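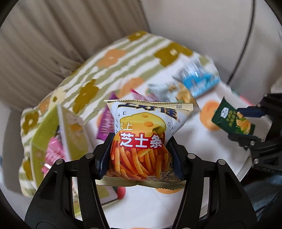
Caderno da bancada, outubro, arranque às 9h40

Arrumação dos snacks para as caixas Flekley. Falta decidir a ordem de entrada na caixa e escrever a folha de embalagem, que a Nokuthula Ntuli quer levar para a Drulach ainda este mês.

Caixa: o modelo baixo da Caltosard, 300 mm de comprimento por 90 mm de altura. A versão anterior era mais alta e os pacotes tombavam uns sobre os outros no transporte. Nesta os sacos cheios de ar ficam deitados e têm pouca folga para cima, por isso a tampa tem de fechar sem empurrar. Se for preciso carregar na tampa, tira-se um saco e recomeça-se.

Palitos de queijo 上好佳 (芝士条): saco bojudo, claro em cima e laranja-avermelhado em baixo. Selo superior serrilhado, com a marca "Tear here" perto da ponta direita. Ao arrumar, pegar pelos lados, a meia altura, e deixar os dois selos livres. Pegar pelo selo de cima é mais rápido, mas dobra o canto onde está a marca de abertura. Vai deitado, frente para cima, para se ler o nome quando se abre a caixa.

Pacote verde-escuro: também tem as pontas serrilhadas. Fica encostado à parede curta da caixa. Ainda não tem linha própria na folha; a Blandine Langlois fica de escrever.

Ordem que ficou, depois de várias tentativas:
Primeiro os pacotes mais estreitos, junto às paredes.
Depois os sacos bojudos, deitados, selo com selo.
Papel só nos cantos. Nada por cima dos sacos.
Cartão com a lista no fim, por baixo da aba.

Caixa fechada com a mistura de hoje: 388 g na balança da cozinha, já com o papel. O limite que combinámos para o envio é de 1.000 g, portanto o peso não é problema. O problema continua a ser o volume.

Superfície de trabalho: ficou o pano às riscas onduladas, verde-azeitona e branco, com as flores grandes, e por cima a cobertura branca lisa com frutas estampadas. Arrumar sobre a branca. O pano de baixo faz rugas e nas rugas os pacotes rodam sozinhos quando se larga um saco ao lado. O canto de trás da cobertura branca levanta -- experimentar prendê-lo com fita antes da próxima sessão. Não esticar o pano às riscas a partir do lado direito, que é arredondado e descai junto à parede; ao puxar dali vem tudo atrás. 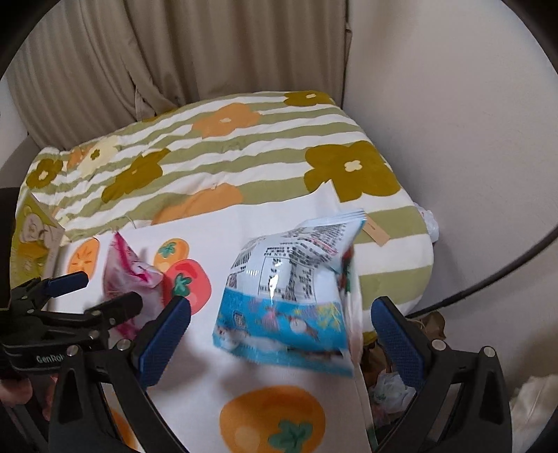

Pode usar-se só a cobertura branca, sem o pano de flores por baixo?
Pode, desde que fique bem assente e presa nos cantos. O pano de baixo serve para proteger a superfície e não faz falta para arrumar pacotes.

Segunda tentativa depois do almoço, 14h15. Repeti a ordem acima com a caixa rodada, lado comprido virado para mim. Mais cómodo, chega-se às duas pontas sem torcer o pulso. Os selos de baixo ficam um pouco vincados quando o saco entra inclinado; entrar direito e deitar só depois.

Por fazer:
-- fita para o canto da cobertura
-- pedir à Ashour uma amostra de papel mais fino
-- linha do pacote verde na folha (Blandine)
-- testar com dois sacos bojudos sobrepostos, tampa sem fita
-- passar a folha a limpo e mandar à Nokuthula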